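Butance: a word list for crossword setters

README, last touched in February 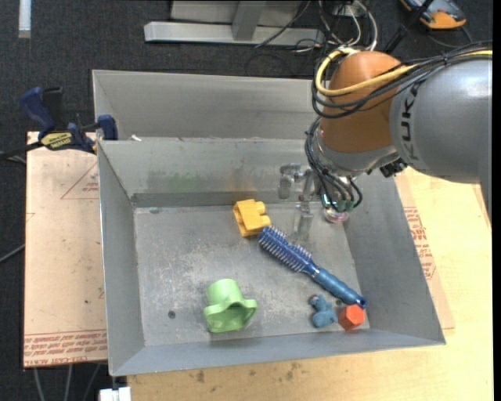 Kyung-tae Nam: I've set puzzles from this list all winter and my one complaint is the scoring. Why does a dull word like ERASE get the same mark as ZIGZAG? A solver remembers one of those and groans at the other.

Fair point, and I've moved that comment up top so everyone reads it before writing to me. The score column does not measure how fun a word is. It measures how safe I'd feel putting it in a grid without getting angry mail. ERASE is safe. ZIGZAG is safe. They both get an 84 and I'm leaving it that way for now. If you want a "fun" column, see the wish list near the bottom.

What you get

A plain text file, one entry per line, with a semicolon between the word and its score. All caps, no spaces, no accents. So "ice cream" is in there as ICECREAM;84 and you have to know where the gap goes. I started out keeping the spaces and it broke two of the three grid fillers I use, so out they went.

There's a second, much smaller file called fresh.txt. It has 200 entries I added by hand, mostly phrases people say out loud that never seem to make it into the older lists - stuff like NOTAGAIN and MYTREAT. I love this file. It's the reason I bother with the rest!

Where the words came from

The backbone is an old list called Wemel that was passed around a puzzle mailing list I used to be on. Its maker put it out for anyone to use and I've kept the original notes in the folder (wemel_notes.txt, worth a read, very grumpy). On top of that I went through my own notebooks, plus the answers from puzzles I'd sold to the Nwosu newsletter once the rights came back to me.

I did not scrape anybody's published grids. Please don't send me pull requests that do.

How the scoring works

84 is the top. It was going to be 100, but I merged two scales badly at the start and by the time I noticed, my own tools expected 84. Anything marked 5 is there only so you can see I thought about it and didn't like it. That covers Roman numerals, most three-letter abbreviations, and ESNE, which I refuse to clue ever again. Set your filler's cutoff above that and you'll never meet them.

In between it's just me and my gut. I go through a letter at a time, usually late at night with the radio on, so S words probably score lower than they should (there are so many S words).

Known problems

Plurals are a mess. Some have a score of their own, some copied the singular, and a few are plurals of things that don't have one.

Anything over 7 letters has had less checking than the short stuff. Long entries get looked at when I need one for a theme.

My spelling is American throughout. COLOUR is missing on purpose. GREY is in, don't ask me to defend it.

Loading it

Gekitz reads the file as is. Go to the word list menu, pick the file, and say yes when it asks about the semicolon. Other programs may want a comma instead, so do a find and replace on a copy and keep the original clean.

Wish list

A fun column (hi, Kyung-tae)
A flag for entries that have gone stale
Somebody patient who knows sports names, since I really don't

License

Use it for anything, paid puzzles included. If you fix a score, open an issue with the word and your reason, one word per issue please. I read them in the order they come in.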